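# 襟を裏返す

シャツは襟から傷む。首の後ろ、折り山の線に沿って生地が白っぽく毛羽立ち、やがて糸が切れて芯地がのぞく。身頃も袖もまだ十分に着られるのに、襟のせいで処分されるシャツは多い。

ジルモントの作業場は、商店街の裏手にある二階建ての一階部分を使っている。もとは注文シャツの縫製だけを請けていたが、いまは直しの仕事が半分を超えた。昨年預かったシャツのうち、襟の裏返しは443枚あった。店主の黒田ケンタは帳面をめくりながら、9月がいちばん混むと話す。夏のあいだ着なかった長袖を出してみて、傷みに気づく人が多いらしい。

襟の裏返しは古くからある直しの方法である。台襟と上襟の縫い目をほどき、上襟だけを外して表と裏を入れ替え、元の位置に縫い戻す。擦り切れた面は折り返した襟の内側に回り、外からはほとんど見えなくなる。新しい布を足さないので、色や柄が合わないという問題も起こらない。

手順そのものは単純だが、時間の大半はほどく作業に使われる。ジルモントでは目打ちと小ばさみを使い、台襟の縫い目を端から少しずつ切っていく。リッパーで一気に裂くこともできるが、黒田は台襟の角だけは必ず手で糸を抜く。角の生地は縫い代を細く切り込んであり、引っ張るとそこから破れる。

外した上襟には、縫い目の跡が針穴の列になって残る。糸くずを取り、蒸気をあてて折り癖を伸ばし、中心に印をつける。台襟の中心にも同じように印をつけ、二つを合わせてから左右へ向かって仮に留める。端から留めると、最後に襟先の位置が左右でずれる。既製品のなかには最初から中心がずれているものもあり、その場合は元の針穴に従うか、正しい位置に直すかを客に聞く。

「聞かないで直すと、前と違うと言われることがあります」と黒田は言う。「長く着たシャツだと、少し曲がっているほうに体が慣れているんですね」

裏返しに向かないシャツもある。カラーステイの差し込み口が裏側についた襟は、裏返すと口が表に出てしまう。ボタンダウンの襟も、ボタン穴の表裏が逆になるため仕上がりが落ちる。接着芯が浮いて気泡のようになった襟は、裏返しても表面の凹凸が残る。こうした場合、ジルモントでは後ろ身頃の裾や見返しから布を取って襟を作り直すか、別の白い布で替え襟をつけることを勧めている。

作り直しとなると、生地の問題が出てくる。無地の白なら近いものを探せるが、それでも何年も洗った白と新しい白は並べると違う。スタマティア・バラスカスは、作業場の棚の管理を任されて六年になる。棚にはシャツ地の残布が207種類あり、半分近くが白である。番手と織り方で分けたうえ、さらに青みのある白と黄みのある白を別の箱に入れている。彼女は客のシャツを受け取ると、まず裾の内側を見る。日に当たりにくい場所なので、元の色がいちばん残っているからだ。

縞の生地はもっと手間がかかる。取引先の織物会社ミョンには古い縞の見本帳があり、1754番までの番号がついている。ただし見本があっても反物が残っているとは限らない。注文すれば織ってくれるが、襟一枚のために反物を頼む客はまずいない。結局、縞のシャツは裾から布を取ることになる。裾を切った分だけ丈は短くなり、切った場所には無地の布を足すこともある。ズボンに入れて着る人なら問題にならないが、外に出して着る人には先に断っておく必要がある。

縞の襟には、柄の通し方という別の決まりごともある。上襟の縞は、首の後ろの中心で身頃の縞とつながっているのがよいとされる。ヨークと襟の縞が合っていると、後ろから見たときに線が一本に見える。前のほうでは襟先の角度に従って縞が斜めに流れるので、今度は左右の流れ方をそろえる。左の襟先の端に黒い線がきて、右の端が白で終わると、線の細い縞でもかなり目立つ。

バラスカスは、裁つ前に必ず型紙へ鉛筆で縞の位置を写す。布の上に型紙を置いて目で合わせるだけだと、はさみを入れるときに布が動く。薄手のブロードならなおさらで、彼女は薄紙を一枚、布の下に敷いて一緒に裁つ。縫うときは地縫いの前にしつけをかけ、表に返して縞を確かめる。ずれていればそこでほどく。ミシンをかけてからほどくと、細番手の生地には穴が残ってしまう。

家でできる手入れについても聞いた。洗濯の前に襟の汚れをブラシで強くこする人が多いが、折り山の糸を切る原因になる。黒田が勧めるのは、襟を立てて広げ、折り山が山の形のまま擦れないようにしてから洗剤を指で押し込むやり方である。ネットに入れるときも襟は立てたままにする。アイロンは襟先から中心に向かってかけ、折り山は押しつぶさずに手で折るだけでいい。折り目をきつくつけた襟は、見た目は整うが同じ線が毎回擦れる。

直しに出す時期は、折り山が毛羽立って、まだ穴が開いていないころがよいという。穴が開いてからでも裏返しはできるが、内側に回した面を薄い布で補強しなければならず、その分だけ襟が厚くなる。厚くなった襟は返りが硬い。首に当たる感じも変わるので、気にする人は気にする。
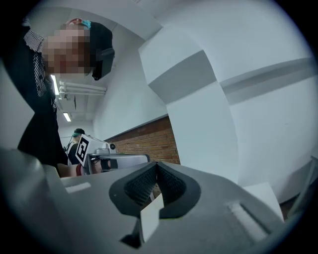 縞の襟がいちばん表情を変えるのは、着ている人が動いたときである。作業場の鏡の前でまっすぐ立って確かめた線も、外ではそのとおりに見えていない。黒い上着の下に白黒の細い縦縞を着た人が前へかがむと、襟ぐりの縞は斜めに走る。上着の黒が広い面を占めるぶん、細い縞でも目はそこへ行く。バラスカスが仮縫いの段階で客に一度お辞儀をしてもらうのは、この傾いた状態で襟が浮かないかを見るためだ。浮くようなら台襟の前端をわずかに削り、ボタンの位置を直す。受け取りのときにもう一度、上着を着て確かめてもらい、襟を直したシャツは畳まずにハンガーのまま渡している。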